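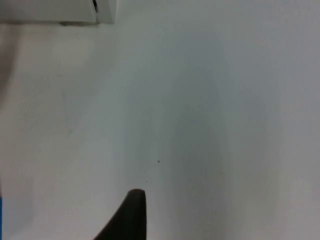
How long does it take a student club to get a robot arm to pick something up reliably?

Most of a school year, according to Sohail Gilani, if the students are doing the work themselves and meeting twice a week.

Gilani teaches physics at Collitz High School and has run its robotics club for 8 years. For most of that time the club built wheeled robots for a regional contest. Last fall the students voted to drop the contest and work on one arm, which they named Trutilier after a misspelled label on a parts bin.

"I wasn't in favor," Gilani said. "The contest gives you a deadline. With a project like this you can drift until May and have nothing to show. But they'd made up their minds, and it was their club."

The arm sits on a table at the back of the physics lab. It has a gripper and a small camera near the wrist, and the students' goal is to have it pick up small parts and sort them into trays. Đạt Vũ, a senior, leads the software group. He joined as a freshman and said he spent his first year mostly stripping wire.

"People think the programming is the hard part, and some of it is," Vũ said. "But we lost three weeks to a screw. The camera mount was working loose a tiny bit every time the arm moved. So the program thought the part was in one place, and the gripper went down next to it. We kept changing the code."

A sophomore finally noticed the mount wiggling while she was cleaning up. The group now checks it at the start of every meeting, along with the cable ties and the emergency stop. The checklist is taped to the cabinet.

Lighting has been another problem. The lab has windows on one side, and the arm did better at 3:30 than it did at 5.

"It was the shadows," Vũ said. "The arm puts its own shadow on the table, and then the sun moves and there's another one. Our first program looked for dark areas and called them parts. It would try to grab a shadow. It did that a lot."

The students tried closing the blinds, then tried a desk lamp. What helped most was collecting more examples. They ran the arm by hand, saved what the camera recorded, and marked each attempt as a success or a miss. By winter break they had 1000 attempts on file. They ended up throwing out nearly 800 of those, most of them recorded while the mount was loose.

"That was a bad afternoon," Gilani said. "I had a couple of kids who didn't want to come back after that. They did come back. I bought pizza, which I don't usually do."

The club started recording again in January with a written procedure. Two students work each shift. One drives the arm and the other keeps the log, and they trade places after 40 attempts. Vũ said the limit came from experience, as drivers got careless when they went longer.

Money is tight. The school covers the room and the late bus. A grant from Stakden, a machine shop across town, paid for the motors, and the shop lets students come in to cut brackets. Replacement gripper fingers are printed at school.

Asked what he would change, Gilani said he would have made the students write things down from the beginning.

"They hate the log. I hated it too at their age," he said. "But when something stopped working in February, we could go back and see which day it stopped. In the fall we were just arguing about it."

Vũ is handing over the software to a junior, Lý, who has been rewriting the section that decides how far to close the gripper. The current version squeezes everything with the same force. That works for plastic blocks and bolts but has cracked several of the thinner parts.

Vũ plans to study mechanical engineering and has told the club he'll answer questions by email next year.

"Within reason," he said.

The club will show the arm at the school's open house in May. Gilani said the students want to let visitors drive it. He has not decided yet, and he wants a second emergency stop wired in before he does.

We use cookies to improve your experience on this site. By continuing to browse, you agree to our use of cookies. Accept | Manage preferences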